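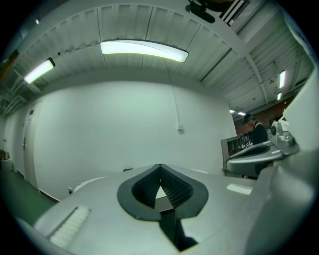 The dark jaw pads of a gripper, one of them ribbed on the inside.

The Magnesium Cure, and Other Bedtime Stories

By Marcelino Vasconcelos

My brother-in-law takes two capsules of magnesium every night and says he sleeps like a stone. He also gave up his 4 p.m. coffee the same week, bought blackout curtains and stopped reading the news in bed. Ask him what did the trick and he points to the bottle.

I have been hearing some version of this for most of the year. At the health food store in Rutley, magnesium used to share a low shelf with the zinc. Now it has its own display by the register, with powders, gummies, sprays and a chocolate bar. The Onum brand, which seems to be the favorite in town, promises "deep, natural calm" on the front of the jar. On the back, in much smaller type, it says the product is not intended to treat any condition. Insomnia is a condition.

What would it take to convince me? A decent trial, for a start. The studies that get passed around tend to be small and short, and they often lean on people's own reports of how they slept. Anyone who has lain awake knows how bad we are at judging that. If you hand a tired person a pill and tell them it will help, a fair number will wake up and say it did. 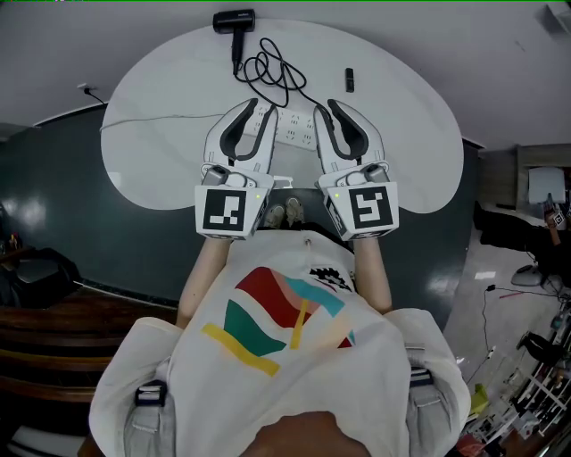
Issue 10 | Page 7

Everaldo Pimentel, a pharmacist who has run the counter in Mahawong for years, is kinder about it than I am. "If somebody's diet is poor, they may be running low, and fixing that is worth doing," he told me. "But most of the people asking me for it haven't been tested and aren't going to be." He tends to ask what else they take. Magnesium can get in the way of certain antibiotics and thyroid pills, and people with kidney trouble shouldn't take it without talking to a doctor. The most common complaint he hears is diarrhea, which does nothing for a night's rest.

Then there is the matter of which kind. Citrate, oxide, glycinate: each has its fans, and each fan is sure the others are wasting their money. I tried a powder that came to almost 200 milligrams a scoop. I slept well on the first night, badly on the second, and after that about the way I always sleep. I can't tell you what that shows, and I would be wary of anyone who said they could. 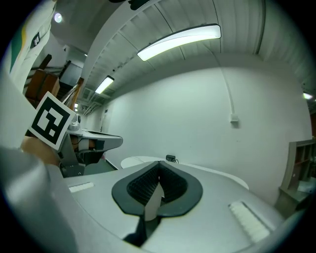 A hand holding up a black-and-white marker card.

Pimentel usually steers customers toward duller advice. Get up at the same time every day, weekends included. Go easy on alcohol in the evening. If you snore heavily or wake up gasping, get checked for sleep apnea, and if bad nights drag on for months, ask about cognitive behavioral therapy for insomnia. It takes effort and it doesn't come in chocolate.

My brother-in-law has since ordered a second jar. He is back on the afternoon coffee, too, so by December we may learn something.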